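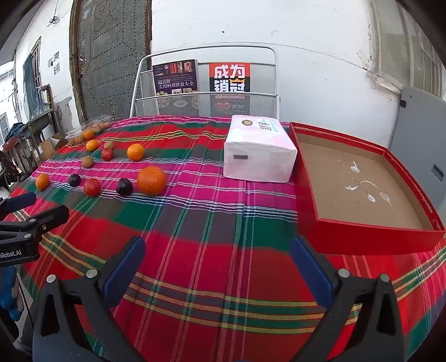
Gripper open over the table, fruit to the left.

The fault on the Dumgate gripper was logged as intermittent. In July 2021 it stopped being intermittent.

Su-chen Lai read the log before she touched the tool. The left finger closed to its commanded position. The right finger closed short by a small amount, and the amount grew with each run. Plums held. The large mandarin held. Kiwis rolled out at lift.

She checked the pads first. Both were seated. She checked the pivot screws, two to a finger, and found the outer screw on the right turning under light pressure. She backed it out, cleaned the thread, applied a drop of compound, and ran it in until the finger moved freely with no side play. Then she did the other three, which had not asked for it.

The procedure, written by Milošević before he left for Clarnulitz, called for 20 open-close cycles and a new zero. She ran the cycles with her hand on the housing. At cycle four there was a tick. At cycle five there was not. She waited for it through the remaining fifteen and wrote down "tick, once."

Under "Cause" she put screw 2. Under "Remarks" the form had a single line, and the previous entry, in Milošević's square capitals, read: TICKS ONCE. LEAVE IT.

She set the zero, saved it as revision 549, and moved the jaws to open. The kiwi nearest the tissues was hers to try. She picked the other one.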